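# Cloth Handling Project: Frequently Asked Questions

The Cloth Handling Project is a one-semester course offered by the Lockwood Student Robotics Program. Students record demonstrations of household tasks with hand-held grippers, prepare the recordings, and train a model that is entered in the Besolora student competition. The answers below apply to the current term. They replace the sheet handed out at orientation, which listed the old room assignments.

## Admission and enrollment

**Who may enroll?**

Any student in good standing who has completed the introductory programming course, or who is taking it in the same term. Prior experience with robots is not required. Students from partner schools may enroll with a letter from their home department.

**How many places are available?**

There are 26 places. When applications exceed that number, students who were on the previous term's waiting list are placed first, and the remaining places are drawn by lot. The draw is held on a Friday and results are posted the same afternoon.

**Is there a fee?**

A materials deposit of $97 is collected at registration and returned when all borrowed equipment has been checked in. Students who receive aid may ask the program office to waive the deposit. Waiver requests are confidential and are not seen by the instructors.

**May I audit the course?**

Auditors may attend lectures but may not take part in recording sessions or travel with the competition team.

## Recording sessions

**What happens in a session?**

Students work in pairs at an assigned station. Each pair receives a task card naming the item, the starting condition, and the finished condition. One student performs the task with the grippers while the other keeps the log. Partners change roles halfway through the session. Most tasks in the first unit involve a single garment or cloth on a bed: picking it up, spreading it, folding it, or moving it to a marked area. 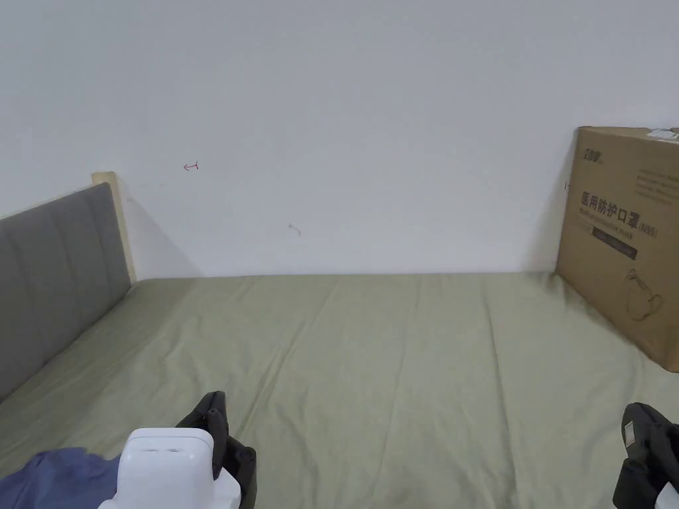
Between attempts, the item is returned to the starting condition given on the card. The card may call for a flat start, a folded start, or a crumpled start, and the log must show which one was used. A log entry with no starting condition is treated as incomplete.

**Why does the project use garments and bedding?**

Cloth changes shape each time it is touched, so a program that repeats fixed motions will usually fail. The Besolora rules reflect this. Entries are tested on items the team has not handled before, and the judges arrange each item by hand.

**How long is a session?**

Two hours, including setup and file transfer. Pairs should stop recording at least 15 minutes before the end. The next pair is entitled to begin on time, and a transfer that has been interrupted must be started again from the beginning.

**Does the room have to be cleared?**

The work surface must match the task card. The rest of the room may be left in ordinary use, provided the floor is safe to walk on and cables do not cross the path between the door and the station. The competition is judged in furnished rooms, and the instructors prefer recordings that include the normal contents of a room.

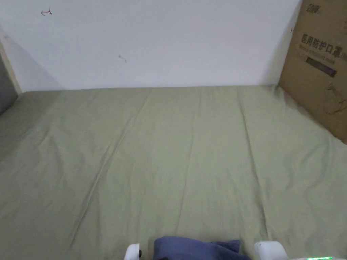
Pairs may not, however, rearrange the room partway through a set. If a large item has to be moved, end the set, note the change in the log, and open a new one.

**May I wear my own clothes in a session?**

Yes. Long loose sleeves should be rolled up, as they can catch in the gripper linkage. Rings and bracelets must be removed.

**What if I am left-handed?**

The grippers may be used in either hand. Enter the leading hand in the log. Left-handed recordings are welcome, and the project has fewer of them than it would like.

**May two people handle the same item?**

Only when the task card is marked "shared." Shared tasks require both partners to agree on a spoken signal before the item is lifted. The log is then completed after the set is finished, since neither partner has a hand free while recording.

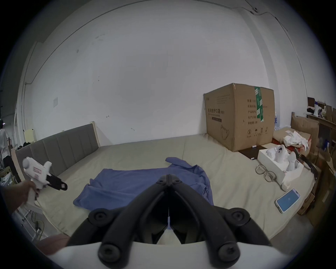
*Hand-held grippers in use at the bed, with a blue shirt on the sheet.*

**What should I do if the item slips or falls?**

Continue if you can recover it within the normal course of the task. Recoveries are useful for training and should be tagged as such. If the item falls to the floor, end the attempt and mark it "dropped." Do not delete it. Only an instructor may delete a recording.

## Equipment

**Where is the equipment kept?**

Grippers are signed out from the Jarnaveo Room and must be returned there on the same day. The sign-out desk opens at 9:30 a.m. and closes at 6:00 p.m. Equipment may not be left in a locker or taken home overnight.

**What should I check before I begin?**

Open and close each gripper fully several times. The fingers should meet evenly and move without grinding. Check the screws at the joints by eye; if one is loose, bring the unit back to the desk. Students are asked not to tighten screws themselves, because overtightening has cracked several linkages.

**Am I responsible for damage?**

Ordinary wear is covered by the program. Damage caused by dropping a unit, or by using it for something other than the assigned task, may be charged against the deposit.

## Data and grading

**How are recordings reviewed?**

Recordings are uploaded to Rirkanau, the program's review system, where each one is checked by a pair other than the one that made it. Last term, students submitted 970 recordings, of which 928 were accepted. The most common reason for rejection was a log that did not agree with the recording.

**How is the course graded?**

Session logs and attendance count for 40 percent, peer review for 20 percent, and the final report for 40 percent. Competition results have no effect on grades.

**Will a slow recording be marked down?**

No. Speed is not graded. Reviewers look for a complete task, a clear start and finish, and a steady grip at the moment of lifting. Students who hurry in the first weeks tend to have more attempts returned to them.
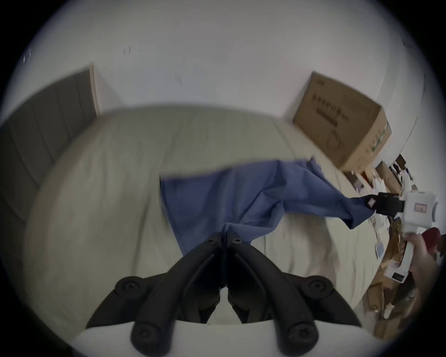
Pentti Kauppinen wrote in the end-of-term survey that he had spent his first three sessions trying to fold quickly and had most of the work sent back. He added that "going at half the speed got us finished earlier," and asked that new students be told so at orientation. The instructors have adopted the suggestion.

**May I see comments on my recordings?**

Yes. Comments appear in Rirkanau once the review is closed. A pair that disagrees with a rejection may appeal within one week, and an instructor who did not take part in the review will decide the matter.

**Who may use the recordings after the term ends?**

Recordings remain with the program and may be used by later classes. If your face or voice appears in a recording, you may ask to have that part removed. Requests can be made at any time, including after graduation.

## Competition

**Is travel to Besolora required?**

No. The team has six traveling members, chosen from students who have completed every assigned session. Those who do not travel receive the same credit.

**Whom should I contact with other questions?**

Questions about sessions, deposits, or accommodations should be addressed to Saoirse Mulcahy at the program office. Please include your station number and the name of your partner. Questions about room access on weekends should go to the front desk of the building.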